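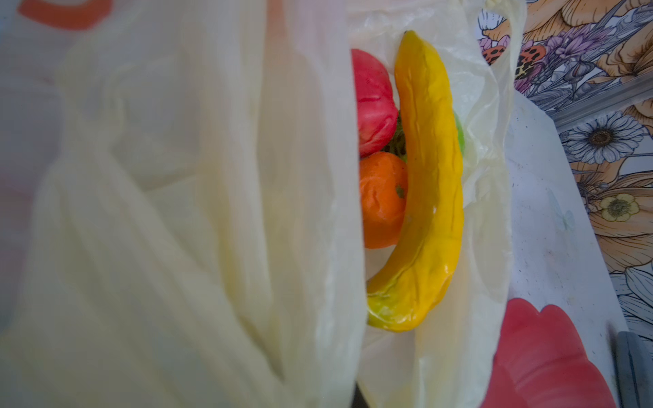
Page 33

Carrier bags, soft goods and the first two minutes at the checkout
Speaker notes – Obadia Khaemba
Staff training series, session 2

Opening

Leave the title up while people sit down. Do not read it out. Start with the question: who packs the bag in your branch, the customer or the member of staff? Take a show of hands. In the Drastulow branches it is mostly staff. At Nellell it is mostly the customer. The talk applies to both, but the second group will need to put some of it on a sign.

Say what the session covers: thin plastic bags with two loop handles, filled with loose fruit and vegetables. Boxes, bottles and frozen food are in the next session. Paper bags are not covered at all, and if someone asks, refer them to the handout from April.

Point 1. The bag has no shape of its own

A film bag takes the shape of what is put in it. On the slide the walls of the open bag wrap round the fruit on both sides, and the handle stands up towards the top with its film crumpled. The fullness of the bag next to it is hard to judge from the outside, as all one gets is folds and a hint of colour.

Consequences for packing:

The base has to be made by the first items in. If these are small and round, the bag will roll when it is put down. If they are flat or heavy, it will stand.

Open the mouth fully before the first item goes in. Put one hand inside and push the bottom corners out. This takes a moment and is usually skipped.

Do not pack into a bag that is hanging from one handle. The load goes to one side and the other wall folds across the opening.

Pause here. Hand out the empty bags, one per pair. Ask each pair to open a bag and set it on the table so that it stays open without being held. Most will not manage it at the first attempt. Leave them to it.

Point 2. Order of loading

Back to the slide. A banana, curved from near the top down towards the lower middle. Pressed against it on the left, a red fruit, apple or tomato, and directly under that an orange one like a tangerine. There is something dark green further in.

Ask the room whether the red one matters. It does. An apple can take the weight of a tangerine and most other fruit of that size. A tomato should have nothing on it. If the person packing cannot tell which it is at a glance, treat it as a tomato and keep it at the top.

The order we teach:

Roots and hard vegetables
Apples, citrus
Limes, peppers, cucumbers
Tomatoes, pears, soft stone fruit
Bananas
Loose leaves and herbs

Bananas cause the most discussion. A single banana can be stood on end at the side of the bag, with the curve following the wall. It uses little width and carries no load in that position. A full hand of bananas cannot be stood up and goes across the top. Never put bananas in first and fill in round them. The stem end marks whatever is beside it, and the skin goes brown where a hard item has been leaning on it.

If time is short, cut the part on limes.

Point 3. Mixed colours and checking

Film bags are translucent, and staff tend to assume they can check the contents through the side. Refer to the slide again: right of the banana there is a small bright green object seen only through the plastic. It could be the edge of a lime. It could be a vegetable. For pricing, that is not good enough. Open the bag and look.

The Gredico tills print the item name in full on the receipt. The Lu tills print a short code, and a lime and a small green pepper differ by one character. This has produced 51 corrected receipts at the Lu counters so far, nearly all of them for green items.

Green on green is the worst case. Keep green items together at the top where possible, or weigh them before anything else goes in.

Point 4. The surface underneath

This is a short point but should not be left out. The slide has a flowered cloth on the table or counter beside the bag. Many of the smaller stalls use a cloth of some kind and there is no objection to it. Two matters to watch. A loose cloth moves when a heavy bag is dragged over it, so lift the bag – do not slide it. And a busy pattern hides small items. Cherries, single sprouts and bits of stalk are easily left behind. Run a flat hand over the cloth after each customer.

Practical exercise

Each pair gets a tray of mixed fruit and one bag. Pack it, lift it by both handles, set it down, unpack it in reverse. The partner notes the order in which the items come out. Compare this with the list under point 2. Swap and repeat.

Things to look for while walking round: hands under the base when lifting, handles of equal length above the load, nothing poking against the wall. A pineapple top will go through the film. So will a cut stalk.

Likely questions

Can two bags be used, one inside the other? Yes, for roots and citrus. It is a waste for anything else.

Should bags be tied? No. A tied bag has to be torn open and squeezes what is at the top.

What about wet produce? Shake it, then pack it last and on its own if the customer agrees.

Who pays for crushed fruit? Refer to the branch manager. Do not answer this one from the front.

Notes revised 26/11/2018. Collect the bags and trays before the break. The attendance sheet goes back to the training desk with the exercise slips.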